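Finish the Gripper Before You Buy the Second Arm

by Darcy Fairweather

People who build robots in shared workshops tend to put their money into arms first. I did it too. My view after three years of doing this in the evenings is that the arm is the wrong place to start, and that most small builds would be better off with one plain arm, a good hand, and a lot more hours spent on boring objects.

I belong to a shared workshop called Zona. It has a laser cutter, two lathes, a long bench for electronics, and a shelf where half-finished projects wait for their owners. A fair number of those projects are arms. They have good joints and clean wiring, and at the end there is a flat bracket with four screw holes where a hand was supposed to go. The builder got the arm to wave, showed it to friends, and moved on to something else.

I understand why. An arm is a satisfying thing to build. Each joint works or doesn't, and you can test it alone. You can look up the math. When the thing follows a smooth path through the air for the first time, it feels like the hard part is over. Then you ask it to pick up a bottle of water and find out how much is left.

A bottle of water is a harder object than it looks. The plastic is thin and gives under pressure. The weight changes with how much has been drunk. Clear plastic confuses a lot of cheap depth sensors, which see straight through it to whatever is behind. Grip it high and it can swing. Grip it low and the label slides under your fingers. A person handles all of this without thinking, and a builder has to work through it piece by piece.
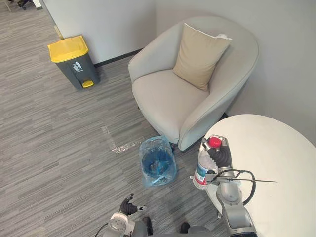 My own first hand was called Vasum, and it had two fingers driven by one motor. It could hold a block of wood all day. With a bottle it had two results, crushed or dropped, and I spent most of a March trying to find the setting in between. The setting existed, but it moved whenever the bottle was less full. What I needed was some way of feeling the load, and I had spent the sensor money on a nicer shoulder joint.

Jae-hoon Geum, who works at the next bench over, disagrees with me on this. He thinks you learn the most by building the whole machine badly and then improving it everywhere at once. If you only work on the hand, he argues, you end up with a hand clamped in a vise that has never had to deal with a sagging elbow or a late signal. He has a point. The errors in the arm do show up at the fingertips, and some of them you won't find any other way.

But I have watched what people do with their second year. They don't improve everywhere at once. They add the second arm, because it is the part they already know how to make. Now they have twice the wiring, twice the calibration, and two hands that can't be trusted with a cup. Two arms are useful when a job needs them, such as opening a jar or holding a bag while something goes into it. Those jobs need even better hands than picking up a bottle does.

There is also the question of where the testing gets done. A bare bench with good light teaches you very little about a house. Homes and offices have soft chairs that block the reach, shiny tabletops, bins, bags, and cables that get dragged across all of it. I moved my own tests off the bench and lost a lot of grasps that I thought were solved. I should have done it much sooner.

So my advice to anyone starting a build this fall is to set the budget backward. Decide what you want picked up. Buy or make the hand that can do it, with some kind of force sensing, even if it's crude. Then get the cheapest arm that will carry that hand and the object together, with the cable run planned before anything is bolted down. Leave room on the frame for another arm if you like, but don't order it yet.

My current hand has 9 motors and an arm that squeaks. Jae-hoon has offered to rebuild the shoulder. I told him it can wait until the hand can put a bottle down without knocking it over.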